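Rules for kitchen sessions, second edition

By Joana Lobo

19 January 2024

The second edition of our rules for kitchen sessions is ready, and all teams at Drollmont and Drundov should work with it from now on. The first edition was written in June, in a hurry, when we had one two-armed robot and one kitchen. It was four pages, and two of these pages were about the charging of batteries. Many of you wrote to me with questions that the text did not answer, and I want to go through the main changes in this item, so that you do not need to compare the two versions line by line.

Before we wrote the new text, Waldemar Brzozowska went through all the recordings from both sites that were made under the old rules. There were 1,784 of them. He accepted 1,351 and put the others aside. I expected that most of the rejected ones would be failed grasps, but a failed grasp is permitted and we want to keep it, if it is labeled as failed. What he rejected were recordings where the label and the action did not agree, recordings where a hand came into the work area without a note, and recordings that started before the arms were in the start pose. All three are matters of discipline at the desk and at the table, and the robot has no part in them.

Words we use

In the old text we wrote "operator" for everybody. This made some trouble, especially in the section on stopping. Now there are three roles. The operator moves the arms. The attendant stands with the robot, prepares the objects and holds the stop button. The reviewer looks at the recordings later. One person can be operator on Monday and reviewer of another team's work on the next day, but never reviewer of their own recordings. The operator and the attendant are always two persons. I know that in Drundov this is difficult when somebody is ill. In this case there is no session, and you can use the time for labeling.

"Work area" was also not defined. It is now the space which either arm can reach with the gripper attached, plus 400 mm on every side. For a table this usually means the whole table and a good part of the floor near it. For a refrigerator it includes the door in its fully open position, which several people forgot, me too.

Who may stand where

The attendant may be inside the work area only when the arms are stopped and the operator has said "hold" aloud. A nod is not enough, and a message in the chat window is not enough. When the attendant leaves the work area, the attendant says "clear", and the operator repeats it. Only after this may the arms move.

Some of you asked if a second attendant or a visitor may sit at the side. Yes, outside the work area, and with the feet outside it too. If a part of the person comes into the camera view, the recording can be kept, but it must be marked with the tag "person visible". The reviewer will decide about it. Please do not cut the recording yourselves. Before anybody who does not work for us is present, even for ten minutes, they must sign the sheet about cameras. The sheet is now in English and in Polish, and Malinowski has the printed copies.

Objects on the table

The old rule said that the table should be "tidy". I wrote this sentence myself and I regret it. A tidy table is not what people have at home, and some teams cleared everything away except the one object which was needed, so that our recordings looked like a shop window. The new rule says that a table may be as full as you like, with these limits:

No glass in the reach of a moving arm, except shelves and doors that are a fixed part of an appliance.
No knives, peelers or graters unless the task sheet names them.
No liquid in an open container. A closed bottle or carton may be full, but write on the task sheet if it is.
An appliance that heats is unplugged, unless the task sheet asks for heating. In this case the attendant does the plugging in and out.
Plastic bags are permitted. If a bag moves toward a joint or a cable, the operator stops at once.
Nothing stands so near to the edge that a small push would make it fall on the side where the attendant stands.

Food can be real or a model, but inside one task do not mix the two. The choice is written on the sheet. Real food that was touched by a gripper is not eaten afterwards, also when it is in its peel. I was asked about this twice, so now it is a rule.

Containers for a transfer task should be chosen before the session and stay the same through all the repetitions. Their position should change. In the first edition we asked for a new position "often", and every team understood this word differently. Now it is after each attempt for the object which is moved, and after every 50 attempts for the whole table, when the attendant mixes everything up and takes away or adds what they want.

Cabinets and refrigerators

This section is new. In June we did not think that we would put an arm inside something so soon.

The difficulty with a compartment is that the arm has walls, shelves and a door near to it on several sides, and the operator sees only a part of them. So the speed limit inside is half of the limit for the open table. The limit is set in the software before the session starts and it is not changed while the arm is inside. When both arms work in one compartment, only one of them may carry an object. The other one may wait with the gripper open, or may hold a drawer or a door.

The cable at the wrist needs a look each time. Before the first attempt, the attendant moves the arm by hand, with motors off, to the deepest position of the task and checks that the cable does not catch on the shelf or the door bins. If a cable was moved or tied again, the check is repeated.

Shelves are loaded lightly. We ask that you take out everything from the door which is heavier than the object of the task, and that the shelf where the object goes has free space on both sides of it. Things in the closed drawer can stay where they are.

A door may be open for the length of one task block. After this the attendant closes it, and the block starts new. In Drollmont the team uses a kitchen timer for it – a simple solution, and I recommend it. 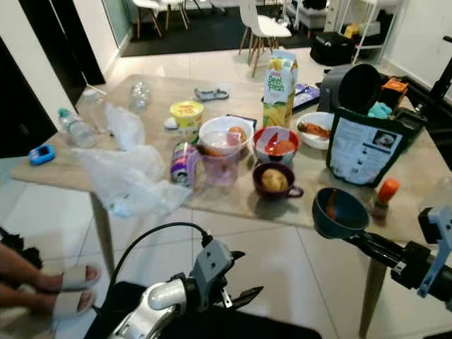
Ladle work over the table, and a bowl at the upper shelf of the refrigerator.

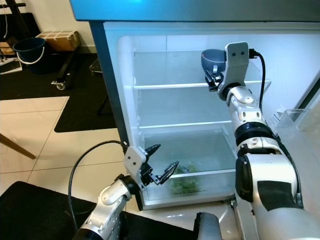

Labels

One attempt, one label. The label names the object, the starting place and the goal place, in this order and with the words from the list. If a word is missing in the list, write to Waldemar and wait for the answer before you invent one. In the rejected recordings he found four different names for the same bowl, two of them in one afternoon. Colors are used only when there are two objects of the same kind on the table.

When the operator changes the plan in the middle of an attempt, for example because the object rolled away and another one is easier to take, the attempt is ended and labeled "stopped". It is not saved under the name of the new object. This was the most frequent mistake in both sites, and I think it comes from good will. People do not want to waste an attempt. But a stopped attempt with a correct label is useful for us, and a nice attempt with a wrong label makes damage that we may not find for months.

After a stop

Any use of the stop button is written in the book, also when nothing happened. The note has the time, the task, who pressed and why, and one line is sufficient. We will not ask anybody to defend a stop. If the same reason appears three times in a week, the task is paused and Estura looks at the task sheet together with the team.

After a contact that was hard enough to hear, the gripper is checked for loose screws and for damage on the fingers before the next attempt. The check list for grippers is on the last page of the rules, and it should hang near each robot.

What is still open

We did not reach an agreement about soft objects, meaning cloths, towels and bags, and how to describe their starting shape in a label. Drundov proposes three words (flat, folded, crumpled). Drollmont would like to have a photo in place of a word. For now both are accepted. Please send me cases where the three words were not enough, with the recording number.

Also open is the question of long sessions. The rules say a break after 50 minutes for the operator, but they say nothing about the attendant, who is standing all this time. Until it is decided, the attendant takes the same break.

The full text is on the shared drive in the folder "Rules", and the old file is removed. Each operator, attendant and reviewer signs the last page and gives it to Malinowski before their next session. Corrections to my English are also welcome, and you can send them to me directly.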